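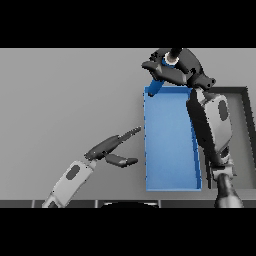

The right gripper on the blue handle, over the blue box. The left one is open and waits beside it.

Two arms, one can and a lot of patience

Monday, by the author of Notes from Buner
Print | E-mail

In my last post I promised to write how I collect the examples for Mevard, my small learning project. I was too optimistic about the time. I wanted to have 29 good episodes before the weekend and I have 14.

All the work is in simulation for now. I drive both arms by myself, and the program writes down every joint position together with the camera view. Later the model must learn from these recordings what to do when it sees the table. So if I hesitate, the model will learn to hesitate also. I noticed this in the first training in November, where the arms made a small stop before each grasp, exactly like me.

The difficult thing is to use two hands at the same time. When I concentrate on the right arm, I forget the left one, and it stays in the air like a tired person at the bus stop. I deleted nearly 14 episodes for this reason. Now I practice each motion slowly before I press record, and it goes better.

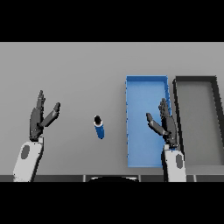 Both hands open, the can between the left arm and the blue tray.

I also changed my rule about the can. Before, I put it always in the same place, and the model learned the place and did not look at the can. Now I move it a little before each episode. Sometimes it is closer to the left hand, sometimes to the trays. For me it is more tiring, but I think the data is more useful.

A reader asked if I keep the failed attempts. I keep them in a separate folder which I named Clirnelwood, after the village where I learned to ride a bicycle and fell down many times. If the can falls but I pick it up again without panic, I leave this episode in the good folder. The recovery is also something to learn.

Next I want to write a small script that finds the long pauses, so I don't need to watch everything two times. If you know a good method for this, please write to me.

2 comments | 2 shares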